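Most of the time lost on a two-arm setup goes to waiting. One arm holds still while the other finishes, and the planner calls that safe. I think we should stop accepting it as the normal price of using two arms.

At Velden we logged 1,156 runs of table-setting tasks with dishes and trays. The planner treated both arms as one large body and locked the shared space whenever either gripper entered it. In 41 percent of the runs, one arm sat idle for longer than it moved.
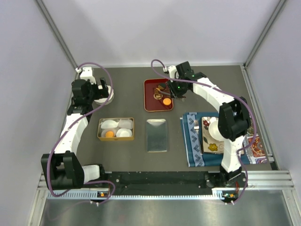

The usual answer is a faster planner. We tried that with Siretti, and planning time dropped by 25 percent. The idle time hardly changed. The lock was the problem, and the lock was a choice someone made in a config file years ago.

A better approach is to reserve space by time. Each arm claims the volume it needs for the next 2 seconds, then gives it back. Conflicts still happen, but they are short, and the log says which arm yielded and why. That last part matters more to me than speed. When an arm stops and the log only says "blocked" — as ours did for months — you end up guessing.

Some people will say this adds risk. It does add code, and the code needs tests. Keep the hard stop underneath it, and run the old lock in simulation next to the new one until you trust the numbers.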